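Sanddale Community Board > Home and Garden > Heating and Cooling
Thread: Plaketix panels on the ceiling, anyone had them a full summer?

binta_oyelaran
Had a bloke from Plaketix through the house in September and he's quoted me for the stick-on reflective panels in the back three rooms. He says they'll knock the aircon bill down by a third. We're in one of the old fibro places on the low side of Sanddale and the back bedroom is an oven by four in the afternoon. Has anyone lived with these through a whole summer? I don't need to hear from anyone who put them up last week and loves them.

gashi_z
A third of what, though? Did he look at your bills? Mine never asked to see one. He had a laminated sheet with a graph on it and no numbers up the side. I asked where the house in the graph was and he said "a typical home".

I've got batts in my roof that cost less than his quote for one room.

Spyros M
We've had them two summers in the lounge. It feels cooler in there. I'm not going to tell you it's a third, but I'd do it again.

gashi_z
Feels cooler compared to what? You put the new blinds in the same year, you told us in the blinds thread.

Spyros M
Fair enough, but the blinds are only on the one window. I sit in the room every night, mate, I reckon I know what it feels like.

ljubica_p
I'm with Zlatko on this one. My sister-in-law had them put up in her unit and the corners started lifting the first February. She rang about the warranty and was told the ceiling paint was "unsuitable". Nobody had looked at the paint beforehand. Binta, what's the quote, if you don't mind saying?

binta_oyelaran
3000 for the three rooms, installed. He said the price was only good if I signed while he was there, which I didn't.

ljubica_p
That alone would put me off. A price that's good today is good next month.

V. Thaler
Going to be the unpopular one. Reflective surfaces do work, in the right spot. Under the roof sheeting with an air gap, facing the gap, they'll cut a lot of the radiant heat. What I can't follow is how you get the same effect gluing them to the underside of the plaster, in the room, with no gap. By then the ceiling's already warm. I asked Plaketix this by email and got back a brochure.

Spyros M
So you're saying mine do nothing?

V. Thaler
I'm saying I don't know how they would, and the people selling them wouldn't tell me. You might have a draught you've stopped up without noticing. Have you got any readings from before?

Spyros M
No. Who takes readings of their lounge?

gashi_z
Valentin does. He's got a spreadsheet.

V. Thaler
I do have a spreadsheet.

binta_oyelaran
All right, so what would you do with 3000 and a hot back bedroom facing west? The landlord before us painted the window shut, if that matters.

ljubica_p
Free the window first! Then shade on the outside. We got a canvas awning from Perić on the main road and that did more than the ceiling fan ever has. Get the plain one, the motorised one is a lot of extra money for a button.

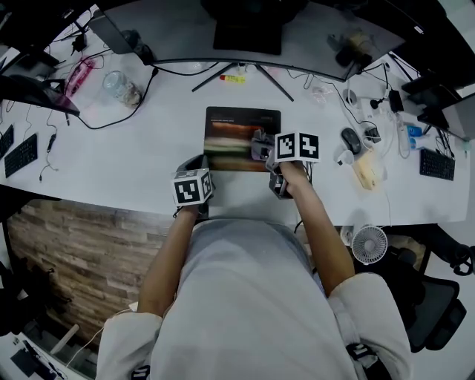

3 min read

V. Thaler
Back after a bit of reading. I went through the write-up on the Vistodham site that the Plaketix brochure points to. It covers 4 houses. Two of them had roof insulation added during the same period, and it says so in the small print at the bottom. There's no weather data, so you can't tell if the second summer was just milder. I wouldn't spend my own money on the strength of it.

Spyros M
Four is still four more than you've tested.

V. Thaler
True. If you're willing to take one panel down I'll lend you two thermometers.

Spyros M
I'm not pulling my ceiling apart to win an argument on here.

gashi_z
Has anyone been up in Binta's roof? Half the fibro places down that end have nothing in them but dust and an old possum nest. If there are no batts up there then none of this matters until there are. Take a torch and a mask, and go up early before it heats up.

binta_oyelaran
Got my nephew to stick his head up the manhole. There's insulation over the front of the house and it stops dead at the hallway. Nothing over the back rooms at all.

ljubica_p
Well, there's your oven.

gashi_z
And the Plaketix fella didn't look up there?

binta_oyelaran
He didn't ask where the manhole was. I've got someone coming to price batts for the back half and I've rung Perić about the awning. Spyros, I might still come round and sit in your lounge one afternoon, if the offer's there.

Spyros M
Come at four. Bring Valentin's thermometers if you have to.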